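Kollthorpe Soft-Close Hinge Kit: eight months in

I fitted these to the glass-door wall cabinets in our kitchen last fall and have used them daily ever since.
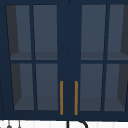 Mahlet Belay wrote after my first post on the kit to say that hers went stiff over the winter and she wished she had bought the plain ones. Mine did slow down in January, when we keep the kitchen cool at night. By breakfast time they were closing normally again, so I left them alone.

The kit cost 47 dollars and came with hinges, screws, a paper drilling template and a small hex key. The template was printed slightly off. I checked it against the old hinge holes before drilling and ended up using my own marks. Anyone starting with new doors should measure twice and ignore the paper.

Fitting took a Saturday morning. The side-to-side adjustment is easy to reach with the door open. The depth screw is not, and on the last door I had to take a shelf out to get at it. The screws supplied are soft. I stripped two and replaced the lot with ones from a hardware store.

Closing is quiet. A light push is enough, and the damper takes over for the last couple of inches. Glass doors used to rattle every time someone put the plates away, and that has stopped.

One hinge began clicking in May. Kollthorpe sent a new one in nine days and didn't ask for the old one back.

I looked at the Zornora set too, but it needs a deeper cup than my doors allow.

Four out of five. Better screws would get it the other one.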